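Yeoman Street Library to close for shelving work in October

The Yeoman Street branch library will close for most of October while its shelving is taken out and replaced, the town of Urberg said. The building is set to reopen before the end of the month, with the children's room opening first.

The shelves on the main floor date from the branch's last renovation and have been sagging for several years. An inspection in the spring found that many of the wall-mounted units were no longer level and that two of them had pulled away from their anchors. Those two were emptied the same afternoon and have been roped off since.

"We kept moving the heavy books down and the paperbacks up, and you can only do that for so long," said branch manager Matúš Štěpánek. "The atlases have been on the floor behind my desk since May."

The contract went to Karkoveo, a cabinet and fixtures firm with a shop on the east side of town. The company will remove 277 shelves and install new ones along the north and west walls, in the reading room and in the local history corner. Freestanding units in the middle of the floor are in better condition and will stay, though they will be moved to make a wider aisle to the restrooms and the back exit.

The new shelves will be set slightly lower than the old ones. The top row in the fiction section is now out of reach for many visitors, and staff have asked for a change for a long time. Some capacity will be lost as a result. Štěpánek said the branch has already withdrawn older travel guides, computer manuals and duplicate copies to make up the difference. Those books will be sold in the lobby for the last week before the closing, starting at 9 a.m. each day. Hardcovers and paperbacks are the same price, $2 each, and leftover stock will go to the county book exchange.

Loans will not come due while the building is closed. Anything checked out from Yeoman Street after the middle of September will be renewed automatically, and no fines will be charged. The outside book drop will be locked during the work, so returns should go to the main library on Sisosow Avenue, which will also handle holds. Patrons with a hold waiting at Yeoman Street do not have to place it again. It will be sent over and kept under the same name and card number.

The main library will stay open until 8 p.m. on weeknights during the closing, an hour later than usual. Story time moves there as well and will be held in the second-floor meeting room. Space is limited to 40 people, counting adults, and sign-up is at the front desk or by phone. The homework help group will not meet in October. The knitting circle has found a spot at the senior center and will continue at its regular time.

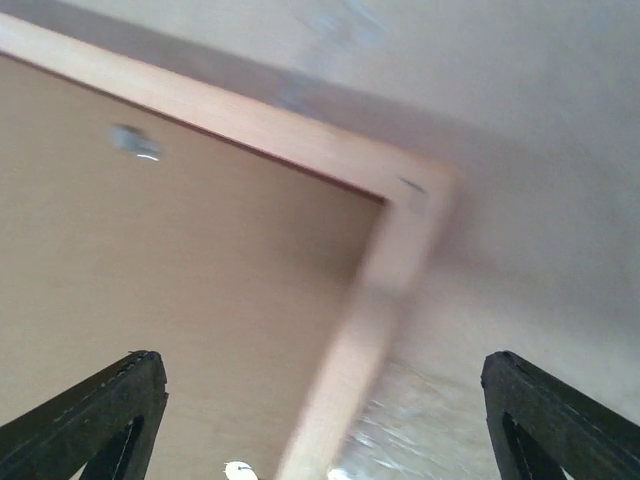

Underside of a beige panel with a lighter wood edge.

Parking behind the branch will be partly blocked by a dumpster and delivery trucks. The town is asking neighbors to leave the 480 block of Yeoman Street clear on the side nearest the building between 7 a.m. and noon. Temporary signs will go up a few days ahead of the work. The bus stop in front of the library is not affected.

Two public computers will be set up at the Urberg recreation center for people who normally use the ones at the branch. A library card is needed to log in, and sessions are limited to an hour when others are waiting. Printing will not be available there.

Questions about the closing can be directed to the main library's front desk. Updated hours will be posted on the branch door and on the town website.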